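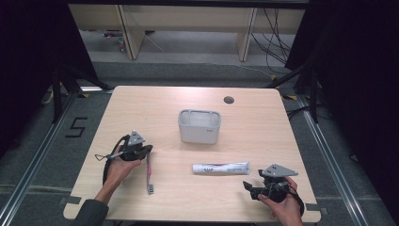 The kit was called the Wernow Pair, and I signed for it on a Thursday because Kelechi was at lunch and I'm the idiot who sits closest to the door. Two hand-held grippers, a bag of straps, and a booklet in a font so small I had to take a photo of it and zoom in.

"Oh good, they came!" Kelechi said, back with soup. "You're reviewing those."

I review blenders. I've reviewed blenders for the Clonville Shopper since before my divorce (one of my blenders is arguably in the divorce). But the robot guy had quit, and Kelechi had promised 500 words by Monday, so there I was at two in the afternoon with a gripper in each fist, trying to put a toothbrush in a bin.

You hold them, that's the whole idea. You squeeze, the jaws close, and the thing remembers how you did it, so that later on a robot arm somewhere can do it the same way. The price is $2,444 for the two, straps included, and I want you to know I said that number out loud in the break room and Uchenna from ad sales put down her sandwich.

"For tongs," she said.

"They're very smart tongs."

"Does it do toothpaste?"

It did toothpaste. I dropped the tube 4 times first, and once I squeezed so hard I was sure the cap would shoot off and hit somebody. Then something settled in my wrists and I started to get it. You stop thinking about your fingers. You get slow and sort of polite, like you're carrying a bird. By five I was lifting that toothbrush by the handle and laying it down so gently I felt embarrassed, like somebody had walked in on me singing.

The booklet says to do each task 100 times. I figured I'd do ten and fudge it. I did all of them, and stayed until the cleaning crew came through and Mr. Coutinho ran his vacuum right up to my shoes and waited.

"My mother had the shakes," he said, after a while. "The last years, I did her teeth for her. You're going too fast on the pickup."

So I went slower. He watched a few more, then said, "Lower with the left," and I went lower with the left. Then I held them out and he wiped his hands on his shirt and took them.

I don't know how to put this in a review. He did the toothbrush, and the tube, and the toothbrush again, and he tilted it a little at the end every time, the way you would if there was a face there. I didn't tell him the thing was recording. I think he knew. He did it for a long time and I sat on the carpet and ate Kelechi's crackers.

My notes from that night say: straps pinch, booklet terrible, left jaw squeaks. Below that I'd written "send them his," underlined, and I couldn't remember doing it.

Kelechi read my draft Monday morning, standing up.

"You gave it four stars and there's no reason in here."

"The straps pinch," I said.

We use cookies to remember your preferences and keep our stories free to read. By continuing you agree to our cookie policy. Accept / Manage settings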